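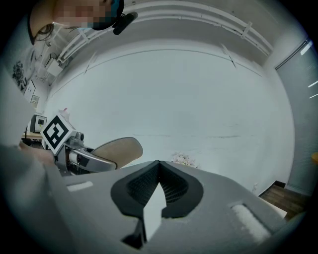 Trellent Drops a Driver, Keeps the Car, Finds Another Driver

29 June 2022

Trellent Motorsport has confirmed that Harvey Melnyk will take over the second seat in its GT4 entry for the rest of the Boros Endurance Cup, replacing Attila Vass, who left the team by what both sides are calling mutual agreement. The agreement was mutual enough that the team's statement ran to two sentences and Vass's ran to one.

Melnyk joins Araceli Olvera in car 774 from the next round at Kenanard, a six-hour race that starts in the afternoon and finishes in the dark, or in the gravel at Turn 9, depending on how the evening goes. He has raced there twice. The first time he finished fourth in class. The second time he got as far as the pit exit, where a driveshaft let go and left him parked in front of the main grandstand for the better part of an hour with a very good view of everyone else.

"I know the track well," Melnyk said. "I know that one part of it extremely well."

The change had been coming since the Skukus round, where Vass and Olvera were running third in class with 40 minutes left when the car came in for fuel and left without a full load of it. The team blamed a miscommunication on the radio. Vass blamed the team. Olvera, who was asleep in the truck after a double stint, declined to blame anybody and asked whether there was any pasta left. The car coasted to a stop on the back straight and was classified ninth, one place behind an entry that had spent two separate spells on a tow rope.

Team manager Nektarios Panagiotou said the decision had been made for sporting reasons and that he wished Vass well.

"Attila is quick and he will be quick somewhere else," Panagiotou said. "We had different opinions about some things. Fuel was one of them."

Vass is already being linked with a seat in the TCR class, though the people doing the linking mostly work for Vass.

The numbers are not kind to Trellent, but they aren't hopeless either. The team sits fifth in the GT4 standings with three rounds to go, and Kenanard pays points and a half. A win there would lift Olvera to third in the drivers' table. Melnyk starts from zero, having spent the spring coaching track-day customers and, by his own account, being frightened by most of them.

He did get a day of running last week, sharing the car with Olvera on a circuit that was damp in the morning and merely cold after lunch. Both drivers said the balance was better than expected. There was some discussion over the seat, as Melnyk is a good deal taller than his teammate and the insert made for Vass fits neither of them. A new one has been poured.

Trellent will also have to do without its usual weight. Under the latest balance of performance table, the car must run at 1470 kilograms at Kenanard, up from the last round, a change the organizers say reflects its pace at Skukus. Panagiotou pointed out that its pace at Skukus for the final 40 minutes was nil, and that he would be happy for this to be reflected too. The appeal was turned down the same afternoon.

Series director Gergely Pintér said the table was based on lap times and would be reviewed after every round.

"Every team tells me they are slow," Pintér said. "Then they ask me for a bigger trophy shelf."

The entry list for Kenanard stands at two cars short of a full grid, with one of the remaining places held for a local team whose car is currently in several rooms. Practice opens with a 90-minute daytime session, followed by a compulsory night session in which each driver has to complete three timed laps. Last year four drivers missed the requirement because of fog and were let in anyway, which annoyed those who had stayed up for it.

Olvera will qualify the car and take the start. Melnyk is down for the second stint and, if the plan holds, the run to the flag. Olvera said she was looking forward to it and that the two of them had got on fine so far.

"He asks a lot of questions about the fuel," she said.

The season ends back at Boros in November.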